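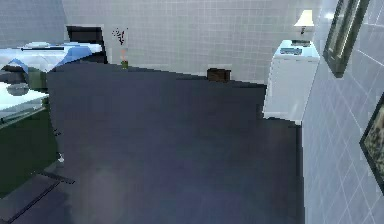

Vemard adds simulated homes to household training set

Filed under: Automation / Machine Learning

Last updated: December 27, 2019

Vemard has extended its collection of household demonstrations with 586 episodes recorded entirely in simulation, the company said. The episodes are intended for training a policy that finds and moves small items between rooms on a spoken or typed instruction.

The new batch was recorded in Porkatmont, the company's in-house simulator. Each episode takes place in a furnished home. An operator at a workstation steers a simulated mobile base and arm, and the software logs camera views, joint positions and the wording of the instruction at every time step. Episodes that end in a collision with furniture are kept and marked as failures.

Kendra Sawatzky, who leads data collection, said bedrooms and bathrooms had been thinly covered in the earlier release, which was mostly kitchens. A bedroom in the current set has a bed with a blue blanket, a white nightstand with a lamp, a tall vase of dried branches and a small dark brown box on the floor against the back wall. Low objects near walls are useful to the search portion of the task, Sawatzky said, as the base has to approach them at an angle that leaves room for the arm.

Bathrooms present a different problem. Floor space is narrow, and small items tend to stand close together on raised surfaces.
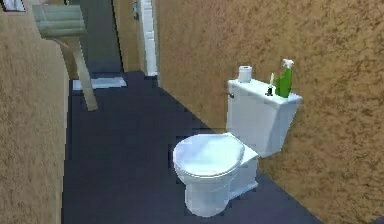
A toilet tank lid holding a paper roll and a green spray bottle gives the planner little clearance behind the target, and a grasp that is acceptable on an open table may push a neighboring item off the edge. Operators are told to back out and try a second approach before ending the episode.

Camera images are stored at low resolution. Vernon Després, a software engineer on the project, said this keeps training time manageable and that the policy receives depth as a separate channel. Lighting and wall finishes are varied between recordings. The object models were supplied by Skelwood under a license that permits redistribution.

The set is divided by home, with 47 episodes held back for testing. No home in the test portion appears in training. Instructions were written by 3 annotators and checked by Imogen Lambert, who removed any that named an object missing from the home.

Vemard plans to release the episodes in May, together with a loader and the scoring script. Trials on a physical base are to follow at the Šindelář site.

Get our automation newsletter every week. Enter your email to subscribe. You can unsubscribe at any time.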